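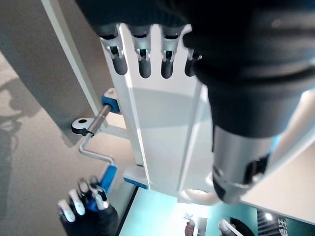
Black fingertips, white fixture.

Notebook, Warkden workshop
3 June 2019

Reed organ, continued. The Vukstead is still on the trestles and still wheezing, and I have run out of rude things to write on its masking tape labels.

State of play for anyone who picks this book up. The instrument has 61 keys and one and a half working sets of reeds, and a previous owner with strong opinions about varnish. Bellows came off in April. The exhausters were re-covered first, in the rubberised cloth from Huang, and the main reservoir was left in its old cloth on the grounds that it "seemed fine". That is my own handwriting, so I can't blame Takeshi.

It was not fine. With the exhausters tight you can hear every place where the reservoir isn't. Pump up, take your feet off, and it holds for about as long as it takes to say so. The worst leak is along the hinge edge, where the old cloth has gone to something like burnt toast. There are also two patches under the spring, one of them cut from what I'm fairly sure is a raincoat.

Stripped the reservoir this morning. The old glue let go with a damp rag and a warm iron, no drama, which tells me it was proper hot glue and somebody once knew what they were doing. The patches were a different story. Contact cement. It came off in little rubbery crumbs that are now in my jumper, my tea and the vacuum cleaner, and have left a brown stain in the pine that I have decided to regard as history.

Boards are sound apart from one crack in the fixed board, running with the grain from the hinge end. I'd walked past it for weeks thinking it was a pencil line. Opened it up with a thin blade, worked glue in and clamped it across with paper under the cauls. Leave it overnight. Whoever took the clamps off the last one after lunch "to check on it", please check on it with your eyes.

Glue notes. Soaked 110 grams of pearl glue in cold water till it went to frogspawn, then heated it in the double pot. Kept the lid on. The first batch was too thick and gelled before I'd got halfway down the long edge. Let it down with a splash of hot water and it brushed on nicely after that. The room was cold enough that I ended up warming the boards with the hair dryer first, and I'd do that again even with the heater going. The cloth went on without a bubble along the back. The front left corner has a pucker. It's airtight as far as I can tell and it faces the wall, and those are the two things I look for in a pucker.

For the gussets I cut a template out of a cereal box instead of trusting the old pieces, as they had stretched into the shape of somebody's ear. The template is in the drawer marked PAPER. Please don't fold it. If you need to make a shopping list there is an entire pad of the stuff by the phone.

Reeds. While the crack was clamped I did some more cleaning on the treble side. Takeshi Sakamoto dropped in to collect his plane and stayed to tell me I was holding the reed hook wrong. I was. You go in at the slot, rock it, and pull straight. I had been levering against the cell wall, which explains the chewed look of the ones I've already done, and probably a good deal about my character. He did the next few and they came out like teeth from a well-run dentist.

Most of the silence in the upper octave is plain fluff. One cell had a moth in it, dry as a biscuit, and the reed below it spoke as soon as it was out. Two more speak late. One buzzes on the way down and stops if you press the side of the brass, so the fit is loose in its slot. A sliver of paper fixed it for now. I know, I know. It's in the log as temporary, along with everything else in the building.

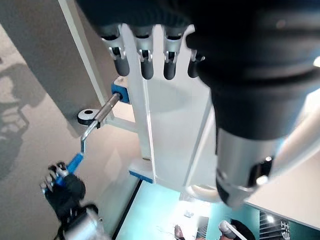
Fingers again, with the corner of the white panel.

Tuning has to wait till the wind is steady. I did sneak a listen on the test box all the same, and the whole front set is sharp of modern pitch but sharp together, so it was made that way or scraped that way by someone patient. I vote we leave it. The Runenari people want it for singing and have never, in my hearing, agreed on a pitch among themselves. If they want a piano player to join in later they can have that conversation a long way from me.

Pedals. New webbing on both sides. The left strap had been replaced with a dog lead, clip and all, and I've kept it in the tin because it was better stitched than anything I've managed. The hinge pins are worn and I've turned them end for end, which buys us a while. Screws back in their original holes with a matchstick and a dab of glue.

The squeak I'd been blaming on the pedals comes from the knee swell. It has a leather bushing that's gone hard. I tried talc on it and got a quieter squeak in the same key. New bushing to cut, same leather as the valve facings if there's any left. There should be half a skin in the flat drawer. If there isn't, I would like to know who has been making sandal straps.

Case. Haven't touched it. The varnish has crazed across the whole top in the pattern of a dried-up dam, and every visitor who comes through has an opinion and none of them has sandpaper. My own view is soap, water, wax, stop. The candle stands are a pair only in the sense that there are two of them.

Wear test. I did some sums on how long the new cloth ought to last and then remembered I have no idea how often anyone will play the thing. The only honest test is to pump it. Proposal: 4,000 strokes before the back goes on, shared out, with tally marks on the sheet. I'd sooner find a weak seam here than be driving out to a hall full of people holding hymn books. You can do it while reading. You can't do it while eating soup, as I found out with the exhausters.

Costs so far are in the green book. The cloth was dearer than I'd allowed for, the glue was cheaper, and I've put the iron down as a household loss.

To do next:
Clamps off the fixed board in the morning, no sooner.
Spring back in. It takes 3 hands, so wait for company.
Gussets on, front first, then the corners, with fresh glue.
Cut the swell bushing.
Finish the treble cells with the hook held Takeshi's way.
Ring Huang about another metre of cloth, the same weight as last time, and get the colour right. They sent maroon once. It would be hidden inside, but I'd know.

The glue pot is soaking in the sink. It isn't soup.

Later. Went back after tea and put a lamp inside the stripped reservoir frame to look for pinholes around the knots. Found one, by the exhaust hole, going right through. Plugged it with a peg and a smear of glue and trimmed it flush. There is a pencilled name on the inside of the moving board, under where the raincoat patch used to be, but only the first letter is legible, a capital R or possibly a K. I've left it and run the new cloth clear of it.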